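3.2 Table surfaces and the handling of small parts

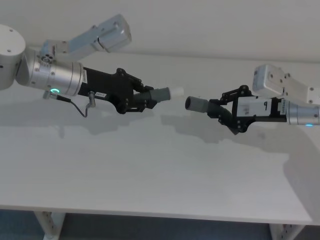 The second part of the study looked at how the color and finish of a work surface affect the handling of small, light parts. Earlier work in our group dealt with large items such as trays and boxes, where the surface matters very little. Small parts are another matter. A white part on a white surface has weak edges, and people searching for it tend to sweep the table with a flat hand before they pick anything up.

We used three surfaces: white, mid gray and a dark green cutting mat. All were the same size and stood at the same height. The parts were short cylinders in white, black and gray, supplied by Srour and sorted at the Vodside workshop before each session. Sixteen people took part. Each of them moved parts from the table to a tray, first with the preferred hand and then by passing the part from one hand to the other. Keisha Pettigrew and Jussara Batista ran the sessions, and Remigiusz Kozłowski coded the recordings.

A white cylinder held up over a white tabletop, as in Figure 3, is easier to find than the same cylinder lying flat on it. The flat end gives a round outline, and the darker things near it help. We therefore scored search time and pass time separately. Search time ran from the start signal to first contact with the part. Pass time ran from the moment both hands had hold of the part to the moment the first hand let go.

Figure 3. A small white cylinder held end-on above a white tabletop, between two black grippers.

We recorded 1,137 moves. Of these, 779 were single-hand moves and the rest were passes. Search time was longest for white parts on the white surface and shortest for white parts on the green mat. Gray parts gave middling times on all three surfaces. Pass time hardly changed with the surface. Most of the variation there came from how much of the cylinder was left free for the second hand to take. Where a participant held the part close to its middle, the second hand often had to try twice.

Two points need care. The room was lit from overhead, and the white surface had a slight shine that the mat did not. We did not separate shine from color in this round. The Tuesday sessions also ran late in the afternoon, when there was less daylight, and we kept them in the analysis after checking that leaving them out did not change the order of the surfaces. A matte white sheet from Loltetti has been set aside for the follow-up in September.

Related articles
Paewai and Amarasinghe: Reach and posture at low benches
Tray depth and sorting errors in the Tranport packing trial
Handling of thin sheets with one and two hands

We use cookies to remember your reading settings. Accept all | Manage choices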